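Plugin config resets to defaults on every server restart
posted in Server Administration, Tue 5 January

Pevia
I run a small survival server with 16 plugins. One of them, the land claim plugin, loses its settings each time the server restarts. I set the claim radius to 90 in config.yml, save the file, type stop in the console and start again. The file is back to the default of 12. The other plugins keep their settings. File permissions look fine, and the server process owns the whole plugins folder. Is the server rewriting the file, or is the plugin doing it? And is there a way to make the file read-only without breaking startup?

Trivmont
The plugin is doing it. The server does not touch files inside a plugin's folder. Many plugins read config.yml once at startup, hold the values in memory, and write them back to disk on shutdown. If you edit the file while the server is running, the copy in memory is still the old one. When you type stop, the shutdown handler saves the old values over your edit.

The order that works is: stop the server, wait until the process has exited, edit the file, start the server. Check that the process is gone before you open the file. On a large world, the shutdown can take a while after the last console line.

If the plugin has a reload command of its own, you can also edit the file and run that command before stopping. Do not use the server-wide reload for this. It disables each plugin first, and that triggers the same save.

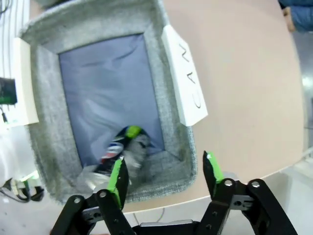

Pevia
Stopping first worked for the radius, thanks. It is still 90 after two restarts. The list of excluded worlds in the same file still comes back empty, though, even when I edit it with the server down.

Trivmont
Then that part is a parse problem. Look in the startup log for a YAML error. A tab character in the indentation is enough – YAML does not allow tabs there. Some plugins catch the error and load defaults for everything, but if only one key is affected, the value is probably the wrong type. A list needs each world on its own line, with a hyphen and a space in front, indented with spaces under the key. If you wrote the names on one line separated by commas, it is read as a single string, and asking for a list then returns an empty one.

Savovham
just set it read only, did this in October with a different plugin and no problems. you get a save error in the log at shutdown but you can ignore it

Śliwiński
Read-only hides the first problem and does nothing for the second. It can also stop a plugin from adding new keys when you update it. Make a backup of the file, fix the list format, and leave the permissions alone.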